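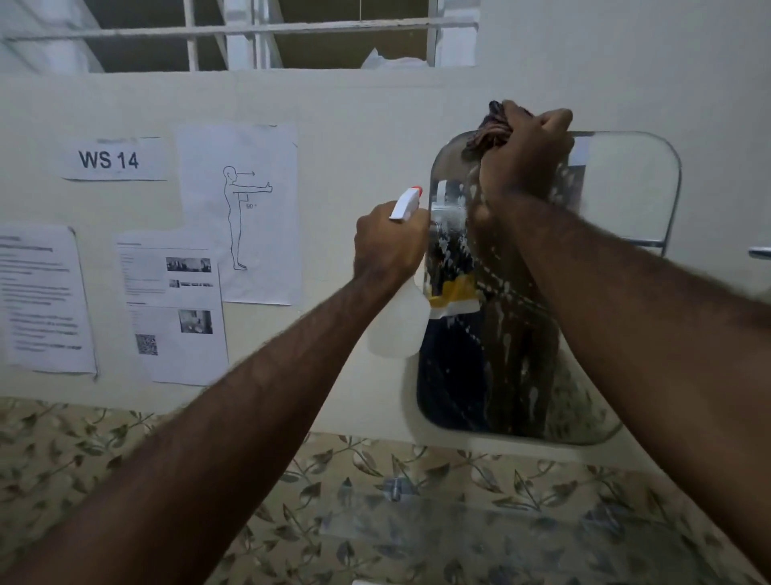
Ticket 2612 - Tirnton site, workstation WS 14
Category: cell maintenance, operator partition
Priority: normal
Status: closed

Reported problem
The pick-and-place cell served by WS 14 stopped 20 times during one shift in March. Each stop displayed code 114, "guard sensor signal low." The Geltlow controller restarted normally after every reset. No parts were damaged.

Initial checks
06:40 - Sensor cable and connector inspected. No fault found.
07:05 - Sensor signal read at the controller: 530, below the stop limit set for this cell. Supply voltage normal.
07:20 - Sensor exchanged with the spare held by Lazaridis Service. Reading unchanged. Original sensor refitted.

Cause
The sensor reads through the clear acrylic panel at the workstation. A film had built up on the panel and weakened the signal.

Action taken
The cell was locked out. The panel was cleaned with spray and a cloth, left to dry, and wiped a second time. The sensor was then taught again from the Cluro service menu. The signal returned to its normal range, and the cell completed a full shift without a stop.

Instructions to the site
Clean the panel at the start of each week with the cell locked out. Do not spray toward the sensor. Labels and tape on the panel are to remain in place - report any that come loose under a new ticket.

Parts used: none
Follow-up: signal reading to be logged at the next scheduled service visit.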